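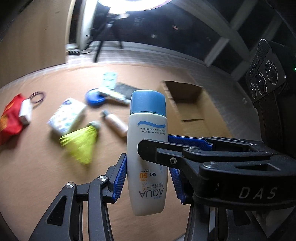

デルターノ 折りたたみビーチテント 2人用

商品番号 73 / メーカー Grismont

このテントは、海や川で日かげを作るための小さいテントです。傘のように中心のひもを引くと、骨が開いて形になります。慣れた人は短い時間で立てられますが、初めての方は家で一度練習してください。

サイズと仕様
使用人数:大人2人
収納時の長さ:70cm
ペグ:7本(砂用)
色:砂色、紺色
付属品:収納袋、張り綱、説明書(日本語、スペイン語)

生地の内側に遮光の加工をしています。ただし、砂や水面から反射する光は横から入りますので、テントの中でも日焼け止めと帽子をお使いになることをおすすめします。日焼け止めが生地に付いたときは、ぬるい水と中性洗剤でやさしくふいてください。強くこすると加工がはがれる場合があります。

風が強い日は使わないでください。砂袋は付いていませんが、四つの角にポケットがあり、そこに砂を入れると安定します。使った後は砂をよく落として、日かげで干してから袋に入れてください。濡れたまましまうと、においの原因になります。

お客様からの質問で多いのは、たたみ方です。説明書の図が少し分かりにくいというご意見をいただき、担当のスレマ・ブラボが図をかき直しました。8月より後に出荷した商品には新しい説明書が入っています。古い説明書をお持ちの方には無料でお送りしますので、メディナ店までご連絡ください。

交換用のペグと張り綱は別に販売しています。骨の修理もお受けしますが、部品の取り寄せに日数がかかります。

更新日:04/09/2019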